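Recessed and Surface-Mounted Downlighting in Open-Ceiling Halls

From the reference section on interior lighting. Last revised 19 September 2023.

Downlighting is the practice of illuminating an interior from fixtures that direct most of their output toward the floor. In halls where the structure above is left uncovered, the fixtures are fastened to beams, hung from rods or cables, or attached to a secondary track. The arrangement is common in exhibition halls, converted warehouses, markets, and large teaching spaces.

Terminology

A ceiling is called open, or exposed, when no suspended tile or plaster layer hides the beams, ducts, pipes, and cable trays. The space between the structure and the lowest service run is the service zone. The mounting height of a fixture is measured from the finished floor to the light-emitting face, and not to the point where the rod or bracket meets the structure. The two figures can differ considerably where long pendants are used, and older drawings often fail to state which one is meant.

Spacing is the horizontal distance between the centers of adjacent fixtures. The ratio of spacing to mounting height above the working plane is given by most manufacturers as a maximum value. Beyond it, the floor between two fixtures becomes visibly darker than the floor beneath them.

History

Early industrial halls depended on roof glazing and tall side windows. Gas and later electric lamps were hung in rows that followed the column grid, mainly so that the supply lines could run along the beams. The practice of leaving the ceiling open in buildings used by the public came later, when former factories began to be let as shops and event spaces. Owners found that removing a suspended ceiling gained height but also removed a reflecting surface, and many first attempts were dim.

The conversion of the Jovberg spinning mill is often used in teaching to show the problem. The first scheme reused the positions of the old office fixtures and painted the roof structure black. Floor levels fell well short of the design value of 300 lux, and the fixtures were replaced after one winter. Kumudini Gunawardena, who prepared the second scheme, kept the dark paint but lowered the fixtures by 90 centimeters and changed the row direction to follow the main aisle.

Ceiling color

Dark paint, usually matte black or charcoal, is applied to make ducts and cables less noticeable. It works by lowering the contrast between the services and the surface behind them. The cost is a loss of reflected light. A white ceiling returns a large share of the light that reaches it, while matte black returns very little, so that nearly all useful light on the floor has to come directly from the fixture.

Two side effects are recorded. The first is a stronger contrast between the bright face of the fixture and its background, which raises the likelihood of discomfort glare. The second is that the upper walls may look gloomy even when the floor is well lit. Designers deal with the second effect by adding wall-washing fixtures or by using pale finishes on walls and partitions.

Fixture types

Round fixtures are widely used in open ceilings. A circular face has no orientation, so small errors in rotation cannot be seen from below. Linear fixtures show such errors easily and must be aligned with a string or laser.

High-bay fixtures are intended for mounting heights above six meters and have narrow beams. Low-bay fixtures have wider beams and often a diffusing cover. Shallow disk fixtures with an opal cover are used at moderate heights where appearance matters more than efficiency. Their brightness is spread over a larger face, and they are less harsh when seen from an angle.

Drivers may be built into the fixture or placed remotely in the service zone. Remote drivers run cooler and can be changed without lowering the fixture, but the cable length between driver and lamp is limited by voltage drop.

Layout

Rows are normally laid out parallel to the longest dimension of the hall. Where partitions stand below the ceiling, the layout should be checked against their height, as a tall panel can block the light from one side and leave a soft shadow at its base. In halls with movable partitions, the usual approach is to design for the empty floor and then test the least favorable arrangement.

Nimal Chowdhury's method, known in some handbooks as the Khan grid after the building in which it was first applied, divides the floor into squares and assigns each square to the nearest fixture. Squares assigned to fixtures more than 60 degrees from the vertical are marked for further study. The method is quick but takes no account of light reflected from walls.

Emergency lighting

Selected fixtures in each row are fed from a separate circuit or fitted with a battery. They must light the route to every exit when the main supply fails. In open ceilings the emergency fixtures are sometimes identical to the others, and a small indicator lamp is then the only means of telling them apart from the floor. Local rules govern the duration of supply and the test interval.

Maintenance

Dust settles on the upper surfaces of exposed fixtures and services. Access is by mobile platform or, in older halls, by catwalk. A maintenance factor is applied at the design stage to allow for dirt and for the gradual decline in lamp output. Cleaning and output checks are entered in the building log, together with the fixture number and the driver type.

See also: Glare; Maintenance factor; Suspended ceiling; Wall washing 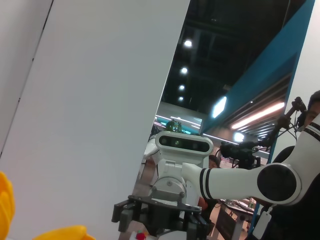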